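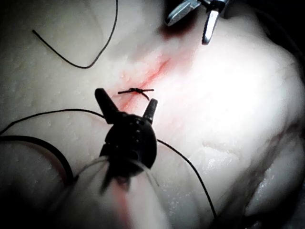
What Is a Laugh Track?

Home Stories How It Works Games For Parents
Search this site Type a word Go

Maybe you watched an old comedy show with your grandparents. A man comes in the door, he says something silly, and many people laugh. But you look at the room on the screen and you see only the man and his sofa. So who is laughing?

The sound has a name. It is called a laugh track, and it has quite a long story.

Before television

Before families had television, they listened to the radio. The comedians on the radio were used to a theater, where people sit in front of them and laugh. In a quiet studio it was hard for them to be funny. So some radio shows invited people to come and sit in the studio, and the listeners at home could hear them laugh too.

When television came, some shows did the same thing. The actors played the story on a stage, almost like a school play, and the cameras filmed it. People sat on rows of seats and watched. We call them the studio audience.

Laughs from a machine

A studio audience is real people, and real people do not always laugh at the right moment. If the actors must play the same joke again and again, the laugh gets smaller each time. Sometimes one person laughs so long that you cannot hear the next words!

Other shows were filmed outdoors, or in a room with no space for seats. For these shows a sound worker could add the laughing later. The laughs were recorded on tape, and the worker played them from a machine with keys - a little like a piano. One key could give a small giggle. Another key could give a big roar.

Try it: the Kozan family

Let us imagine a show about a family called Kozan. Father Kozan bakes a cake for the neighbor, Mr. Grornex. He puts in salt and no sugar. Mr. Grornex takes a large bite, and his face goes green.

Read this story aloud to a friend. Then read it again, and ask another friend to laugh after the word "green". Does it feel different? Many people find that they smile more easily when they hear somebody else laugh. You can also try the laugh in a wrong place, for example after "neighbor". It sounds very strange.

Do all comedies have it?

No. Many newer comedies have no laughing at all, and you decide alone what is funny. Some people like this better. Other people miss the old sound - for them it is like watching together with friends.

Words to remember

Studio: a place where shows are made.
Audience: the people who watch or listen.
Giggle: a small, light laugh.

Written by Inese Rebane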